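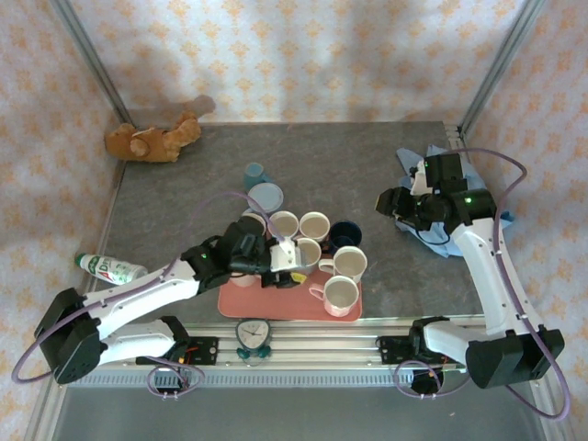
About us

Hello, and welcome to Hitcombe! We are a small workshop of 17 people who spend our days on a question most of you will have asked over a full sink at some point: can a machine do this for me yet? The short answer is "a bit of it, slowly", and the longer answer is more or less what this page is for.

We began in June, in two borrowed rooms above a bakery, with Kristof Kramer's old kitchen table and a great deal of optimism (the table is still with us, though we eat lunch at it now). Our work has always been with ordinary household things. Mugs, plates, cloths, the odd teddy bear. A shop floor is a tidy place by comparison, where the same part turns up the same way round all day long, and our Salano project for small factories has been much the easier half of the business. A family's crockery is another matter altogether.

Take a cup. You and I pick one up without a thought, turn it over to see who made it, and put it down again. For a pair of yellow fingers that means judging the rim, the weight and the curve of a glazed side, and being gentle with something that might have come from somebody's grandmother.

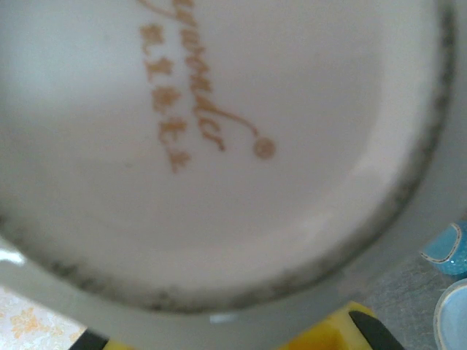 The underside of a white cup, with its gold maker's mark.

We keep a cupboard of 307 pieces of crockery, mostly from charity shops, and we add to it whenever one of us passes a good one. People do ask whether they can send us theirs, and yes, please do, chips and all!

What can we promise today? Sorting mugs on a clear worktop is coming along nicely. Folding a shirt is still hard, and we'd ask you to be wary of anyone who tells you it's solved. Our Grellent trial homes, of which there are 4, will be hearing from us as each chore becomes good enough to be worth having in the house, and no sooner than that.

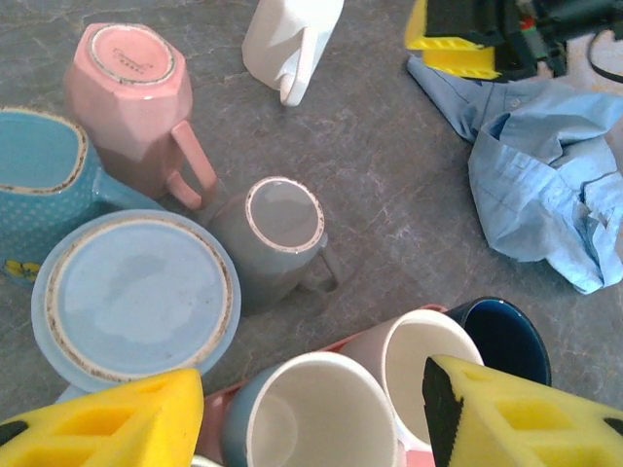
Words by Ruben Dierckx, workshop lead
Page last updated 10/03/2024

I'm often asked which is my favourite job to teach, and I always say mugs, upside down and right way up together, because every handle points somewhere different and you learn such a lot from that. Put a crumpled shirt on the same worktop and you have my whole week, really. If you'd like to come and see us at it, we open the doors to visitors on two afternoons a month, and Blomqvist, our neighbours downstairs, will do you a very decent bun on the way up.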